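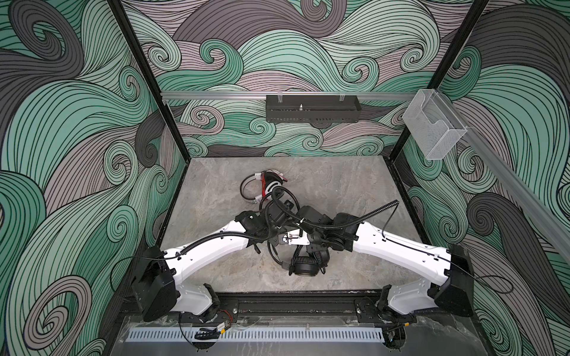
Chapter 4
Two Arms, One Bench: Building the Cell

By now you have a working arm. It homes itself, it opens and closes its gripper on command, and with luck it has stopped knocking your tea over. One arm can do a surprising amount, but sooner or later you will ask it to untangle a cable or turn something over in mid-air, and it will need a partner. Adding that partner is the most enjoyable job in this book!

We will put both arms on a shared base rail along the front of the cell, with walls on the other three sides and the grippers meeting over the middle of the floor. The layout comes from the Lurkach workshop, where members tried the arms facing each other, then side by side, and settled on side by side in June after a lot of unbolting. It leaves the back free for a second rail, handy for boxes and holders, and you can reach both shoulders without leaning over anything that moves.

What you will need

The two arms, one base rail, aluminium rail for the walls, a flat floor slab, slotted cable channel, and more clips than you think. Our own rail came to 483 mm between the shoulder mounts. Yours can differ, as long as you measure it after the bolts are tight and write the figure down – the software in Chapter 5 depends on it.

Wall coverings are up to you. Plain card is fine, and so is a roll of leftover wallpaper, the busier the better if you plan to test how well your camera code copes with clutter.

Cables first

Most failed builds at Lurkach came down to cables. Run each arm slowly through its full reach by hand, with the power off, before you clip anything. The cable needs slack at the wrist and very little at the shoulder. Corrugated conduit along the upper link keeps the bundle tidy and still lets it bend. Leave a loop near the gripper, then check that the loop can't catch on the other arm when the two come together. Do this check twice. A snagged loop cost us 61 minutes and one wrist bracket.

A first job for the pair

Headphones make a wonderful first object. They are light, awkwardly shaped and trail a cable that gets into everything, so both grippers have to cooperate from the start. Use an old pair. The Nureo exercise at the end of this chapter asks for 259 slow passes, logged one by one, and you will want to watch the first few with a finger on the stop button.

Start with section 4.1, and keep the hex keys close.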